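Quiénes somos - Clilen

Inicio / Servicios / Quiénes somos / Contacto

Clilen lava, seca y dobla textil de limpieza. Paños de microfibra sobre todo, también bayetas, mopas planas, algún delantal. No hacemos ropa de casa ni manteles (nos lo preguntan cada semana). Lo nuestro es el trapo, así de claro.

Empezamos en un bajo de la calle Itholm con una lavadora de segunda mano y una mesa. Enero, un frío tremendo, la persiana a medio subir. El primer cliente fue una academia que gastaba paños de usar y tirar y quería dejar de hacerlo. Le siguió una clínica dental, luego dos comedores, luego ya perdimos la cuenta del orden. Hoy tenemos 118 clientes fijos, casi todos oficinas, colegios y talleres pequeños. Nos mudamos al polígono Pinosthorpe cuando ya no cabíamos - y seguimos justos de sitio, la verdad.

Qué hacemos

Recogemos los paños sucios en saco, los lavamos sin suavizante, los secamos a baja temperatura y los devolvemos doblados y separados por color. El suavizante estropea la microfibra, deja una película y el paño ya no agarra el polvo. Si alguna vez os llega uno con olor a flores, no es nuestro.

Rutas de mañana y de tarde. Pedido mínimo: 200 paños al mes. Por debajo de eso no nos salen las cuentas del reparto, aunque si estáis en el mismo polígono preguntad, que algo se puede hacer.

Los colores

Cada cliente trae su código y lo respetamos. Si no tiene, le proponemos el nuestro:

Verde - cocina y office
Amarillo - lavabos y grifería
Azul - mesas, pantallas apagadas, muebles
Rojo - inodoros, y nada mas que inodoros

El amarillo da guerra. Hay amarillo fuerte, amarillo dorado, amarillo pálido, según el lote y el fabricante, y con los lavados se van separando todavía más. Para el código cuentan igual. Para el doblado los agrupamos por tono, queda mejor en el armario y se ve enseguida qué tanda está más gastada.

Cómo doblamos

Esto lo decidió Iason Gavalas el segundo año y no se ha tocado. Paño abierto sobre la mesa, etiqueta hacia abajo. Mitad, mitad otra vez, alisar con la palma. Montones de 6. Los que salen con la costura abierta o con una quemadura van aparte y se avisa al cliente antes de tirarlos, que luego faltan unidades y vienen las discusiones.

Mesa despejada al empezar el turno, cestas a mano. Un color cada vez si el saco viene grande. Si viene mezclado y pequeño se vuelca todo y se va sacando, se tarda menos.
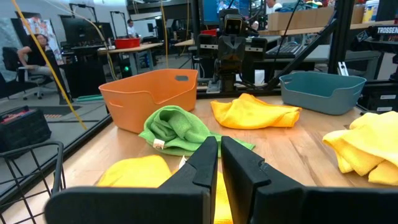

Ramil Saludo pide que quede escrito también lo de las etiquetas: según él no hay que cortarlas nunca, porque llevan la temperatura de lavado y sin ella un paño de otro proveedor acaba en el programa que no es. Queda escrito.

Las cestas

De plástico, con asa recortada, apilables. Las de tela las probamos y cogían humedad. Cada entrega va en cesta y la cesta vuelve en la siguiente recogida - tenemos 222 en circulación y siempre hay unas cuantas que se quedan a vivir en el cuarto de limpieza de alguien. Si es el vuestro, dejadlas en la entrada y las recojemos sin cargo.

El equipo

Gente de lavado, gente de doblado, reparto y una oficina pequeña que coge el teléfono cuando puede. Mejor el correo. Los paños nuevos los compramos a Tăng desde hace años, aguantan bien y no sueltan pelusa en los primeros lavados, o muy poca.

También damos una charla corta a los equipos de limpieza que empiezan con nosotros: qué color va dónde, cómo cerrar el saco, qué no meter dentro (bolígrafos, por favor, bolígrafos no). Es gratis y se hace en vuestro centro.

¿Queréis ver el taller? Se puede, avisando antes. Por las mañanas hay más movimiento.

Página revisada el 20 de noviembre de 2018. Las tarifas nuevas están en Servicios, las de aquí las hemos quitado para no liarnos.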